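How to wash down a small room with a wooden floor

A small room with a desk and a cabinet in it can be cleaned with one plain bucket and two cloths. The steps below take 30 minutes if the floor has been swept that week, longer if it hasn't. They assume a sealed floor. Waxed or bare boards need a different cleaner and much less water.

What you need
A plastic bucket with a handle
Two cotton cloths, one for furniture and one for the floor
A flat mop
Mild floor soap (we use Tratach, but any neutral soap will do)
A dry towel

Step 1. Lift cords and cables off the boards where you can. Where you can't, move them to one side and clean the other side first.

Step 2. Sweep from the far wall toward the door. Go under the desk and along the front of the cabinet, where dust collects against the base.

Step 3. Fill the bucket halfway with lukewarm water and add the soap. Read the label for the amount. Too much soap leaves a dull film that has to be rinsed off later.

Step 4. Carry the bucket by the handle, low and close to the legs, and set it down near the furniture you're going to wipe. Put the folded towel under it so drips stay off the boards.
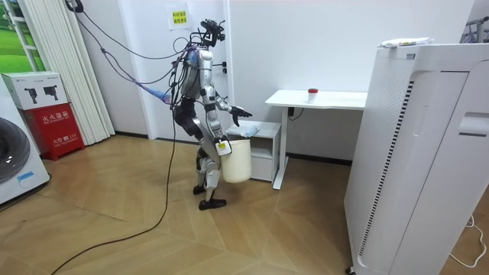

Can I use the same water for the furniture and the floor?
Use it for the furniture first, then change it before you mop. Grit from the floor will scratch a painted cabinet door.

Step 5. Wring the first cloth well and wipe the desktop, then the legs, then the cabinet from top to bottom. Keep the cloth away from outlets and switches – a dry one is enough there.

Step 6. Empty the bucket, rinse it and mix a fresh batch. Mop with the grain in short strips, working back to the door. The mop should be damp enough to leave a thin shine that dries in 2 minutes.

Step 7. Leave the door open for 20 minutes before you walk on the floor or put the cables back. Rinse the bucket and store it upside down.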